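Keeping Dish Towels Longer: A Household Textiles Project
Student project report, Consumer Studies

1. Background

Our class was asked to pick an item that homes replace often and find out why. I chose the kitchen towel. Most households I talked to buy them in packs, use them until they look gray, and then throw them out or turn them into rags. My question was whether the towels were worn out at that point or only stained.

I sent a short survey to families at two apartment buildings, Melis and Tuline, in September. I also bought towels from two makers, Unimico and Levard, and washed them at home through the winter. All of them were sold as cotton.

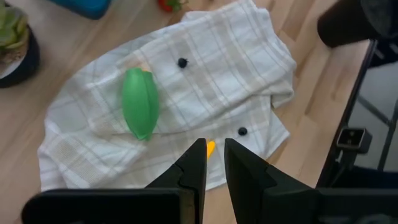
Stains were the main reason people gave for throwing a towel away. Tea, tomato sauce and cooking oil came up the most. Several people said they had stopped buying plain white and now looked for a pattern, thinking it would hide marks. A faint check in pale gray and beige on a white ground does little for this. The lines are too light to cover a tea stain, and the white between them shows everything. Darker checks did better in my test, but they faded sooner, and some people disliked that just as much.

2. Washing test

Each towel was marked with tea and oil, left overnight, and washed the next day. One group went straight into the machine. The other group was soaked first in a bowl of water with 2 spoons of washing soda. I weighed each towel before the first wash and again after the last one, once it had dried on the rack for 6 hours.

Soaking made a clear difference with tea and almost none with oil. Oil came out better when dish soap was rubbed in before the wash. The Levard towels shrank more in length than in width. The Unimico towels kept their shape but the hems started to curl. Fabric softener made both kinds worse at drying a plate, so I left it out after the first month.

3. Folding and storage

I had not planned a section on storage, but the survey answers brought it up. People who kept towels in a closed drawer near the stove complained of a stale smell. People who hung them or kept them on an open shelf did not. Towels put away slightly damp were probably the cause, and I would test this properly if I did the project again.
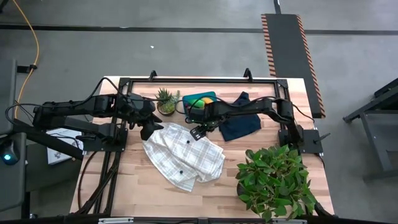
Jinlong Yuan read the first draft and wrote in the margin that the survey should have asked how many towels a home has in use at one time, as a family with a large stack will wash each one less often. I agree with this. The question is now on the form in the appendix, although the answers I report were collected without it.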